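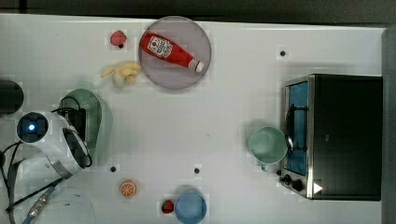 Play food and a toaster oven on a white tabletop.

Community Help: Prints and Editions

Question
Posted 5 Jul 2020

I purchased a signed print through the Davholm online gallery in April. The listing described it as number 50 in the edition. The certificate that came with the print gives the same number but refers to the paper as "archival stock," while the listing said canvas. The print is on paper. I paid $1,030, including the frame. Is the certificate valid, and should the gallery be asked to correct the listing or to refund the difference?

Answer 1
Accepted by the person asking

The certificate and the listing are separate documents. A certificate is generally accepted if the edition number, title and signature agree with the print itself. From your account, the certificate matches the work you hold and the listing does not.

Please write to the gallery and request the following:

A copy of the listing as it stood on the date of purchase.
Written confirmation of the medium and the full size of the edition.
The price of the paper edition on the same date.
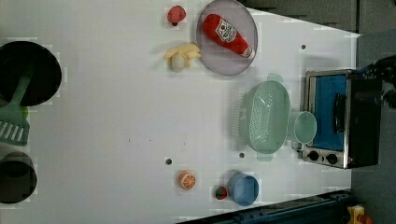

Many publishers issue one image in 2 editions, one on canvas and one on paper, and number each of them separately. Number 50 may therefore exist in both. If the canvas edition carried a higher price, a partial refund is a reasonable request. Do not return the original certificate by mail. A scan is sufficient at this stage.

Answer 2

Same thing happened with an Oveck print. They sent a new certificate and no money. Check the back of the frame for a label.

Answer 3

Members are advised to have the print examined outside its frame before filing a claim. The framing shop in Monbridge will open and reseal a frame for a fee and will state the medium in writing. An insurer will usually ask for that statement. My own Mfinanga canvas was insured for $2,877 on the strength of such a letter and the invoice.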